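Hoi-yan Tseng is a free agent. The super flyweight confirmed in a short statement that her contract with Lurnel Promotions ran out in May and that she will not sign a new one on the terms she was offered.

Tseng has boxed her last six fights under the Lurnel banner, the most recent a unanimous decision win over ten rounds. 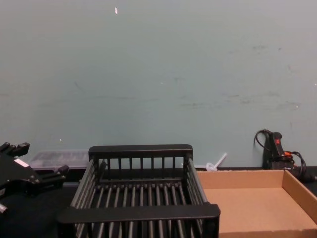
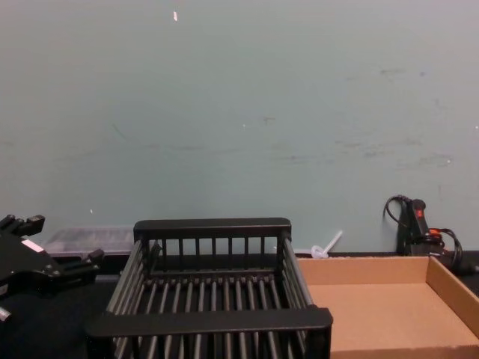
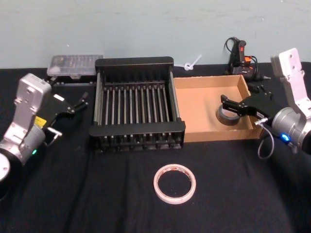
Dish rack and cardboard tray on the table.
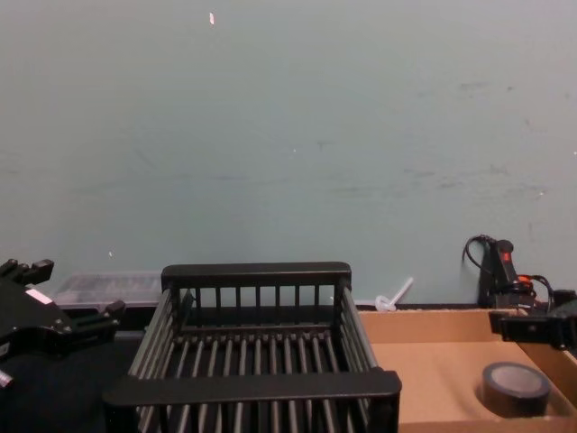 Photos: Keliveo

"I had a good run with them and I got paid on time," Tseng said. "They wanted three more years. I'm not signing anything for three years at this point in my career."

Lurnel had the right to match any outside offer for 30 days after the deal expired. That period has passed, and the company did not use it. A Lurnel spokesperson said the promoter wished Tseng well and would put its money into its younger fighters at the lower weights.

Two other promoters have been in touch with her team. Graltura Boxing has made a written offer for two fights, with an option for a third if she wins both. The second promoter has asked not to be named until talks are further along.

The Graltura offer would have Tseng back in the ring in the fall on a card headed by a men's cruiserweight bout. Her side has asked for a tune-up over eight rounds first. She has not fought in more than a year — a hand injury in camp ruled her out of a planned title eliminator — and her trainer does not want her going straight in with a ranked opponent.

Money is still being discussed. Tseng's team wants 20 percent of the local ticket sales for any fight held in her home city, on top of her purse. Graltura has not agreed to that.

Tseng has been back in full sparring for several weeks at the Cheung Gym, where she trained as an amateur. She said the right hand is "100 percent" and that she is close to fighting weight.

She has not ruled out a move up to bantamweight, but said she would prefer to stay where she is for now. She was next in line for the eliminator before the injury and has since slipped two places in the rankings.

A decision on the new promoter is expected before the end of the month.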